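Small whiteboards at Homport: speaker notes, part 2 (8 minutes)
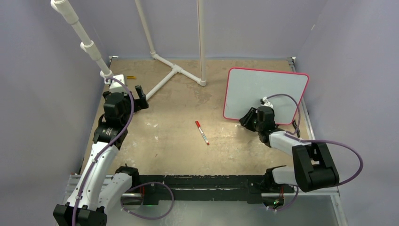

Slide 4. Red-capped marker and bordered whiteboard on the worktop.

Start with the board. Rounded corners, thin pinkish-red border, blank face. Say that we bought 261 of this general type for the Nurnthorpe site.

Point out the marker – cap on, lying flat on the wood. Flat storage keeps the ink at the nib. Stored cap up, a pen writes faint well before it is empty.

Figures: 2,196 pens issued up to November, 500 returned as dry. Pause here. Most of the 500 came from upright pots.

Cleaning: dry cloth daily, damp cloth weekly. No scouring pads on the face.

If asked about Plollus trays – on order, not yet tested. Pramanik costs are on slide 9.

Next slide: wall rails.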